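Why does wood have stripes?

Find the nearest wooden thing in the room. It might be a table, a door or the end of a ruler. Now look closely. Can you spot lines, loops or swirls? Those patterns are called the grain, and every single one was made by a living tree!

A tree grows by adding a new layer of wood just under its bark. In spring it grows quickly and the new wood is pale. Later in the summer it slows down, and the wood it makes is darker and tighter. One pale band and one dark band together make one year. If you count 15 dark rings on a stump, that tree had 15 summers of growing.

So why don't tables have rings on them? It all depends on which way you cut! Slice straight across a trunk and you get circles. Saw along it, from bottom to top, and the very same rings turn into long stripes — like cutting a Swiss roll the wrong way. 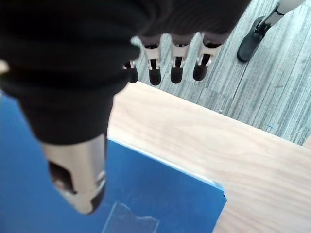

A blue folder lying flat on a wooden table.

Knots are my favourite bit. A knot is the place where a branch once joined the trunk. The tree kept growing round the branch, so the lines bend past it, just as water in a stream bends past a stone.

Try it yourself: grain rubbings

You will need two sheets of thin paper and a fat wax crayon with its wrapper peeled off. Ask a grown-up which bit of wood you can use. Old, rough wood works best, so a garden bench or a fence post is brilliant.

Hold the paper still and rub gently with the side of the crayon. Watch the lines pop up! Then try a different piece of wood and put your two rubbings side by side. Which has the wigglier lines? Did you catch a knot?

Words and activity by Khurram Sandhu | Contact us | © Urkwood 2024 | Back to top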